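Drolis tabletop chores: data card

What this is

Drolis is a small collection of recordings of a low-cost robot arm doing table chores: clearing things off plates, putting things in pots, wiping, stacking. We put it together because people kept asking us whether a cheap arm can do anything useful in a kitchen or at a packing bench yet. The short answer is "some of it, slowly". The longer answer is in the recordings, including the bad ones, which we have kept.

The collection was made at the Villside workshop and is looked after by Driss Abdel Hamid. Version 2 replaces the first release from September. If you trained on the first release, please read the section on changes before comparing numbers.

What is in it

There are 60 recorded sessions. Each session has the video, the joint positions, the gripper opening and a plain text file with the instruction the operator was given. Instructions are written the way a person would say them, for example "put the green cubes in the black pot" or "clear the plate". We did not tidy the wording, so the same job may be asked for in several ways.

The chores fall into 4 groups:

clear: move small objects from a plate into a container
lay: put objects out in a given arrangement
wipe: drag a cloth across a marked area
stack: put cups or blocks on top of each other

Clear is the largest group and the one we trust most. Wipe is the weakest. The cloth bunches up under the fingers and the arm has no way to feel it, so a run that looks fine in the joint data can be useless on video.

Set-up

All sessions use a hobby-grade arm with a two-finger gripper, driven by hand through a leader arm of the same size. The operator sits to one side and can see the table directly. Objects are light and cheap. We chose cubes for the clear group because they have flat sides and do not roll, and a paper plate because it is what people have to hand at a picnic or a site canteen. A paper plate is also harder than it sounds. It weighs next to nothing, and if a finger catches the rim the whole plate slides and everything on it moves.

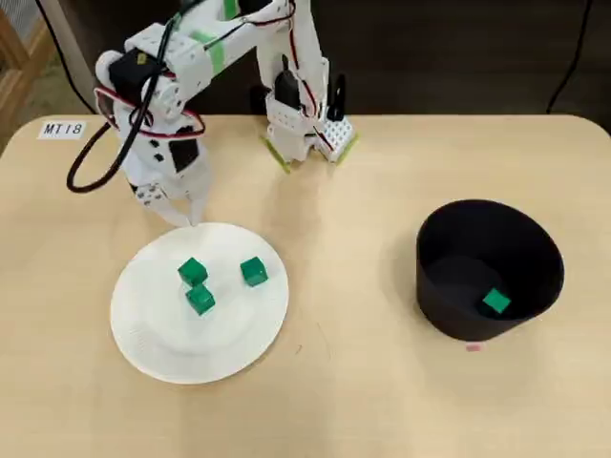
Between runs the operator resets the table by hand. Start positions are not measured. The operator was asked to vary them within reach of the arm, and some operators varied them more than others. Sessions recorded late in the day tend to have the objects closer together, which we put down to tiredness.

How a run is scored

A clear run counts as a success if every object named in the instruction is inside the container when the run ends and the container is still upright. An object that bounces out and is picked up again is still a success, but is tagged "retry". Moving the plate is allowed. Tipping it over is not.

Can it do the chore yet?

A person clears a few cubes off a plate in seconds. Our best trained model takes almost 2 minutes, and it needs the plate to be more or less where it was in training. Swap the container for a shallower one and it often lets go too high. At Sedgwick, where we tried the same model on a packing bench for small parts, it coped with the picking and struggled with everything else: daylight from a side window, parts lying against each other, a bench that shook when the door shut.

For a job where the same light objects turn up in the same place all day, we think an arm like this is worth trying now. For washing-up, no.

Changes in version 2

Removed 8 sessions in which the wrist servo was slipping
Corrected the clock offset between video and joint data
Added the "retry" tag
Renamed the "tidy" group to "clear"

Known problems

The wires on the arm sometimes pull on the upper joint near full reach, and the recorded position lags the real one. The video is not colour-corrected. Instructions are in English only. Failed runs are under-represented in the stack group, where operators tended to stop and start again before the run had been saved.

Use

Free for research and teaching. Please do not use it as evidence that a machine is safe near people, as nothing in it tests that. If you publish, cite it as Drolis version 2 and say which groups you used. The wiping runs from the Zakville kitchen are kept separately and are available from Driss on request.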